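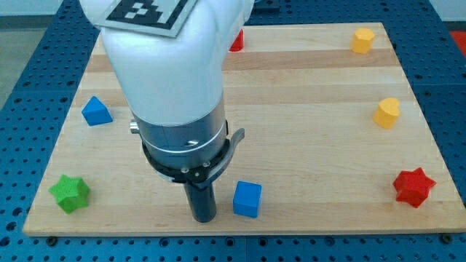 The Komthorpe plant makes circulation pumps for district heating. I went there in March at the invitation of Abdul-Rahman Agbenyega, who runs production planning and had read an earlier post of mine on stocks and delays. His question was a narrow one. The plant had bought faster test benches for the final station, and the average time from order to shipment had gone up. He wanted someone from outside to walk the route with him and draw it.

I should say what I mean by drawing it. A flow chart shows the steps in order. A causal loop diagram shows which quantities push on which other quantities, and in what direction. The plant had plenty of the first kind, laminated and posted at each station. It had none of the second kind, and most of the day went into making one.

We started at goods receiving at 8 a.m. Castings come from Vornlow by truck, and motors come from a supplier called Abugri by a mix of truck and rail. The castings arrive on a fixed schedule. The motors arrive when an order is placed, and the ordering is done by a planner who looks at the stock on hand each morning. The planner does not see motors that have been ordered and are still in transit, because that number is held in a different screen that takes several minutes to load. I asked how often the second screen was opened. The answer was when there was a problem.

Readers of this site will recognize the structure. A stock is controlled through a delay, and the decision rule ignores what is already in the pipeline. The delay for motors is 17 days. A planner who reorders on stock on hand alone will order too much while the first order is still traveling, then stop ordering when everything lands together, then run short. The receiving log for the past year shows this pattern clearly, with peaks and troughs at fairly regular spacing. The people in receiving described it as seasonal. The spacing does not match any season that I know of.

From receiving we walked to machining. It is a long, bright hall and was quieter than I had expected. The castings are bored and faced there, then washed, then placed on carts. A cart holds 20 housings and does not move until it is full. I noted the cart size and did not think much about it until later in the day.

Assembly is next, and it is done in two parallel lines. The lines share one stock of seals and one stock of impellers, placed between them. Each line lead is measured on the number of pumps completed per shift. When impellers look low, each lead pulls extra to the bench early. The shared stock then looks lower still, and the other lead does the same. This is a reinforcing loop, and it runs in both directions: on a morning with full shelves there is very little held at the benches. Abdul-Rahman had not seen it as a loop. He had seen it as a discipline matter, and had put up a sign.

The sign is still up. I have no view on whether the wording is good. A sign does not change the measure by which the line leads are judged, and I would expect its effect to fade within a few weeks of being posted.

Lunch was at 12:30 in the canteen, which served a decent lentil soup.

The afternoon was spent at final test. The old benches took 40 minutes per pump. The new ones are much quicker, and they do what the vendor promised. The trouble is in what happened around them. When the new benches were installed, the plan was raised to match the new test capacity. Releases to machining went up. Assembly did not get any faster, so the added work sat between machining and assembly on carts. With more work in front of assembly, each pump waits longer. With longer waits, sales adds more safety time to the quoted date and customers order earlier. Earlier orders are released earlier, and the pile in front of assembly grows again.

That is the main finding of the visit and it is not a new one. Anyone who has read about bottlenecks will have guessed it from the first paragraph. What I found useful was the second path, the one through sales. The plant's own people had correctly named assembly as the constraint months ago. They had responded by adding a shift there on alternate weeks. The extra output was absorbed, and the pile stayed where it was. The quoted date works as a signal to the customer, and the customer's response to it closes the loop outside the building. No chart posted at a station would show that.

We drew all this on a whiteboard in the training room. The final version had two reinforcing loops and three balancing ones. I left out a good deal, including maintenance, scrap and the returns from the field, which someone from quality argued should be in. She may be right. My rule for a first diagram is that it should fit on one board and be readable from the back of the room, and returns at Komthorpe are slow compared with everything else we were looking at.

There was some discussion of software. The plant is partway through moving its planning to a package named Kundora, and there was a hope in the room that this would settle the matter. It will help with the motors, provided the in-transit quantity is placed on the same screen as the stock on hand. It will not change the release rule unless someone changes the release rule. I suggested holding the total work between machining and assembly to a fixed limit, and halving the cart size so that the limit can be set finely. The cart question drew more objections than anything else – the carts were built to fit the washing station, and smaller ones would need a new rack.

Abdul-Rahman will try the limit on one product family first. He has agreed to send me the weekly counts of releases, completions and carts waiting, and the quoted lead time for the same family. I asked for the quoted figure in particular, as it should move last.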